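# Keeping Kneath running

Kneath has two arms, a gripper on each, and a simulated living room where every change is tried before the real machine gets it.

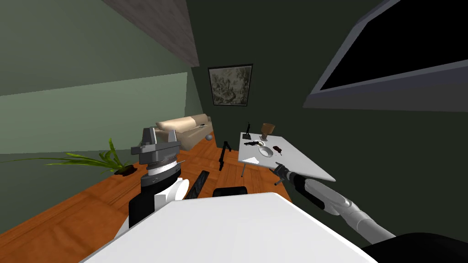
Delyth Morris would rather the checks were done on the hardware from the start, and she told me so before I had taken my coat off. A simulator never has a loose screw, she said, and the loose screw is what stops the job.

Svend Blöndal has looked after the machine for Gistow since May and takes the point. "She's right about screws. But I can't run a bad wrist limit on the real arm just to find out it's bad. In the rendered room I can put the gripper up against the edge of the little table all morning and it costs me nothing."

His routine begins at the shoulders. Each arm is driven slowly to its zero position and the joint readings are compared with the stored ones. If a joint is out, he calibrates that joint alone and leaves the rest. "People redo the whole arm. Then you've lost what you had, and you don't know which joint was wrong."

The grippers come next. He closes the fingers fully, opens them, and repeats this 11 times, watching the motor current. A rising figure usually means grit in the slide, and he cleans it with a dry brush before he thinks about grease.

The last repair was on the left wrist. It had begun to stall on a slow turn, and the log showed fault 611, a lost encoder signal. Svend changed the encoder and the fault came back after lunch. "It was the cable. It had been bent too tightly behind the clamp and one core had gone. I'd fitted a new part for no reason."

The new cable has a wider loop and a second clamp. He ran 103 wrist turns in the workshop without a stall, then copied the new turning limits into the simulator — a step that had been skipped the time before.

Delyth now keeps the cable log. She asked for it, Svend said, and he was glad to hand it over. The right wrist still has the old clamp and is down to be changed next.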